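Flivville, July heat, and the summer I moved my own stuff

I have moved nine times in my adult life and I still pack the kitchen last, which everyone says is right, and then I end up at midnight wrapping a gravy boat in a bath towel, which everyone says is wrong. So when my lease in Uvar ran out this summer and the new place was in Flivville, 12 miles up the road, I figured this would be the move where I finally did it properly. Lists! Labels! A marker that works!

The new apartment is smaller than the old one, by quite a bit. The old lease said 2,193 square feet (it was half of a big drafty house, don't be jealous, the heating bill in November would make you cry). The new one says 1,444. That's a whole living room's worth of things with no place to go, and I spent the first two weeks walking from room to room with a roll of green stickers, trying to decide what was coming with me.

I'm bad at this. I stood in the hallway holding a fondue set for longer than I've stood in some churches. I kept asking if I'd use it and the answer was always "well, I might," and so it got a green sticker, and by the end of the first weekend pretty much the entire house was green.

My friend Yaqin Shao came over and started peeling them off.

She has a rule, and the rule is that big furniture gets decided first. You don't touch a single book or a mug until you know which of the large things are going, because the large things tell you how much room there is for everything else. If the dresser stays behind, so does half of what's in it. I'd been doing it exactly backwards, sorting through old birthday cards while a wardrobe the size of a minivan sat there with no plan at all.

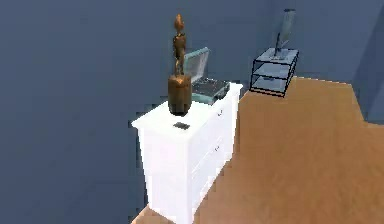 Yulan Du disagrees with all of this, by the way, and told me so over the phone for the better part of an hour. Her view is that you start with paper, always paper, the bills and the letters and the manuals for toasters you gave away years ago, and that anyone who begins with furniture is going to be paying movers to carry four full drawers of junk down the stairs. She has moved across an ocean twice, so I wrote it down.

In the end I did a little of both. Mornings were for furniture, when I had the strength, and evenings I sat on the floor with a trash bag and the paper. I found a warranty card for a camera I lost on a bus. I found three keys to nothing. I found a letter from my aunt, six pages, both sides, all about a neighbor's hedge, and I read every word of it and put it in the keep pile and I'd do it again.

Then there's the matter of who carries things. I got three quotes. The highest was $2,000 and the man on the phone said it like he was doing me a favor. The lowest was from a fellow who wouldn't give his last name and wanted to be paid before he saw the stairs. I went with the middle one, an outfit called Jiang, two trucks and a very calm dispatcher, and I paid extra for them to bring the wardrobe down in pieces. Worth it – I couldn't even watch.

What I did not pay for was packing, and I have some regrets. Boxes cost more than you'd think. I got a stack from the liquor store, which are great for glasses, and another stack from the copy shop, which are great for books until you fill them to the top and try to stand up. My back would like me to mention that books go in small boxes. Everybody knows it. I knew it. I filled one big one anyway, labeled it NOVELS A THROUGH K, and it went to Flivville on a dolly all by itself like visiting royalty.

The hardest part of the whole thing was the stuff that had belonged to a different stage of life. I don't have a good system for that. Yaqin says take one thing from each stage and let the rest go to somebody who's in that stage right now, and I think she's probably right, though I notice she still has her son's entire train set and he's in law school. I gave my kids' high chair to a couple two doors down. I gave away the tiny coats. I kept one pair of red rain boots that wouldn't fit a large doll, and they're on the windowsill in the new place holding pencils.

There's a thrift shop in Uvar called Astura that will come and pick up big items if you can get on their list, and I'd tell you to call early, because I called late and had to wait nine days with a pile in my front hall that I climbed over to get the mail. They're picky about cribs and car seats, as plenty of places are, so ask before you haul one over there. They were thrilled with the fondue set. I felt a pang when it went out the door. It passed by dinner. 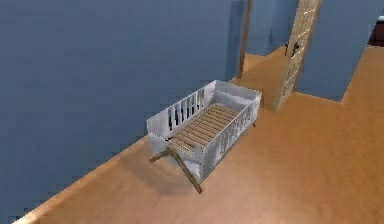
## The first week in the new place

You'd think that getting there is the end of it. The trucks leave, you stand in the middle of your boxes, you order a pizza. But I've come to believe the first week decides how you'll live in a place for years. Whatever corner you dump the mail on that first night is where the mail will live. I've tested this over nine moves and it has never failed.

So I tried to go slowly. I made the bed first, like my mother taught me, and hung the shower curtain second. After that I let myself open exactly one room's worth of boxes a day, and on the days I felt like cheating I went for a walk. Flivville is good for walks. There's a creek, a bakery that sells out of the rye by nine, and a hill that I described to Yulan as gentle and which she, having now climbed it, would like to describe differently.

I also didn't hang a single picture. This was hard! I love a hammer. But every time I've put nails in during the first week I've ended up moving them all by the third, and this time I wanted to see where the light came in and where I naturally sat down before I started making holes.

And where I sat down surprised me. In Uvar I had a real dining room with a table for eight, and I ate at it maybe four times a year and otherwise stood at the counter with a bowl. I sold that table the week before I left. The woman who bought it has five kids and measured it with her arms, and I was sad for one evening.
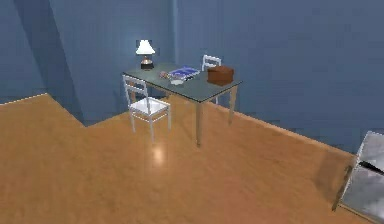
My eating habits have gotten a lot more civilized since I lost the dining room. I cook for one most nights, two when Yaqin drives up, and it turns out I never needed space for a crowd, I needed a spot I liked going to. A small table pushed near a back corner, two white chairs and a lamp at the far end of it will do the job for pretty much any meal I know how to make. Put the lamp on instead of the overhead light and even scrambled eggs feel like an occasion. I do the crossword there after the plates are cleared, and twice now I've looked up and it was past eleven.

Having people over takes more thought, I'll admit. I had six for supper on Sunday and we ate with plates on our knees, two on the bed and one on an upturned box (NOVELS L THROUGH Z, very sturdy). I'd worried about it all week. They stayed until one in the morning and somebody broke a glass and somebody else taught us a card game I've already forgotten the rules of. In the big house they used to go home at ten.

There are still five boxes I haven't opened. They're in the closet behind the vacuum. Yulan says if I haven't needed what's in them by November I should carry them straight to Astura without looking, and I've agreed to that in principle. One of them rattles, though. I've picked it up a couple of times and given it a shake, and I'm pretty sure it's the gravy boat.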